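Search this journal
Enter keywords
Go

Filed under: Home and Shared-Workshop Builds / Grippers / Build Notes

4. Building and using the hand-held grippers

4.1 What we started from

I should say up front that I am not a mechanical person. I can solder, I can follow a wiring diagram, and I own more hex keys than any adult needs, but most of what I know about jaws and linkages I picked up at a bench in Plarnen, the shared workshop where the left and right tools for this study got put together and then taken apart again (and again – July was mostly taking apart). So please read this section as a bench diary with numbers in it.

The plan was a pair of hand-held parallel grippers that a person could carry into an ordinary kitchen and use for ordinary chores. We wanted recordings of somebody doing housework with the same kind of fingers a robot arm would later have to use. Our arm at home, which we call Suvley, is a small tabletop thing with a short reach, and it had been failing at soft objects for months. Cups were fine! Boxes were fine! Give it a bag and it would close on air, or grab a fold so thin that everything slid out again on the way up.

4.2 Finger pads

We spent far too long on pads. The first set was smooth, and smooth pads are lovely on a mug and hopeless on thin plastic film. The second set had ridges, and that was the set we kept. I ran 100 pinches with each on the same empty grocery bag at the workshop bench, lifting to shoulder height and holding for a slow count. The smooth pads dropped the bag 27 times. The ridged ones did a lot better, though I changed the jaw spring halfway through that run like a fool, so I'm not going to report the second number as if it meant something.

One thing I would do differently is the pad edges. Ours are square, and they catch when you try to slide under a knot. A small round-over would have saved me plenty of muttering.

4.3 Chores, and the bag problem

For the kitchen sessions we wrote a list of chores and let the person holding the grippers choose the order. Clearing up wrappers and moving bags took up more of the list than I had expected, and it gave us the hardest grasps in the whole set. A tied bag has a top and a bottom, and people go for the knot when they use their bare hands. With two stiff fingers they will often take it lower down, where there is more to squeeze, and then the knot ends up on top, doing nothing. Figure 3 has one of these low grasps, with the bag held over the bin.

I like that grasp a lot and I also find it a headache. Suvley's planner (I named the planner Hidden, for reasons that made sense late at night) looks for a handle or a knot first and scores everything else way down. In our recordings the fingers pinch wherever the bag is convenient, and after 80 bag clips I stopped believing there was one right place to hold the thing. We ended up letting Hidden score the whole outline and pick by how open the path to the target was. That change took one evening. Getting it to stop choosing the table edge took the rest of the week.
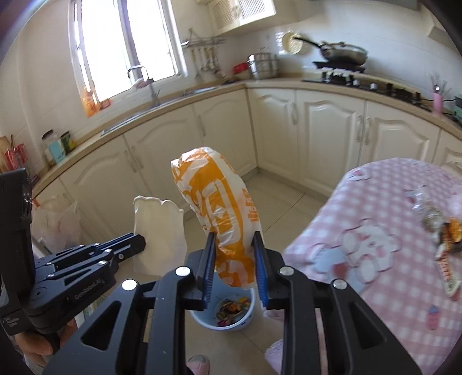
Mitsuko Amano
Corresponding author, hardware and data collection

Figure 3. Low grasp on a tied plastic bag, held above a small trash bin in a kitchen. The blue ridged pads are closed on the bottom of the bag; the knot is at the top.

4.4 Using two tools in a tight space

Corners are where the second tool gets annoying. The bodies are wide, the elbows have to go somewhere, and a kitchen has cabinets on one side and a table on the other. I bumped my own wrist more than I bumped the furniture. Usman, the jig we built for checking that both tools close to the same width, went along to every session, and I checked before and after. Drift was small except when a bolt had worked loose, so now I put thread locker on everything and carry a spare set of screws in a mint tin.

We logged 3,000 separate closes across all chores. Section 5 goes through how they were labeled and which ones we threw out.

Contact the editors | Copyright remains with the authors | Back to top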